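About Brurport

Brurport began with one phone call. Kalliopi Tsoukalas had spent years in a regional trade office, and a small cheese maker called her up one evening to ask how on earth you go about selling to a country where you don't know a soul. She helped him, then she helped his cousin, and before long she had a desk, a second phone line and a company name that (we'll admit) took longer to settle than anything else that first September.

Today we introduce smaller regions to foreign investors and buyers, and we still do it the slow way, with visits and long lunches and plenty of letters in between.
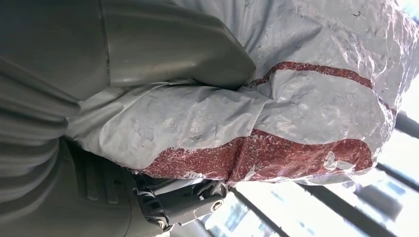
We have 4 people on staff and keep a list of 200 or so firms we know well enough to call by first name. When a delegation comes to town we plan the whole stay, from the meeting at city hall to the factory tours, and we sit in on the talks if both sides would like us there. Our longest partnership is with Tsakiris, who handle the customs paperwork, and we have worked with the translators at Fliltix on every visit since our second year. They are lovely people and very patient with our last-minute changes! 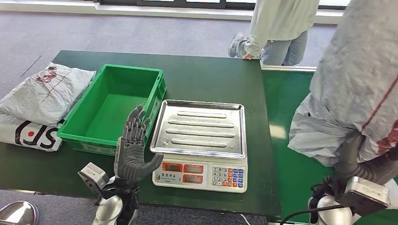 Green crate and white bags on the table

If your town or business is thinking about looking abroad, please do get in touch, even if it's only an idea so far. You'll find us at 1119 Furemance, on the floor above the bakery, and the coffee is on from 8 in the morning.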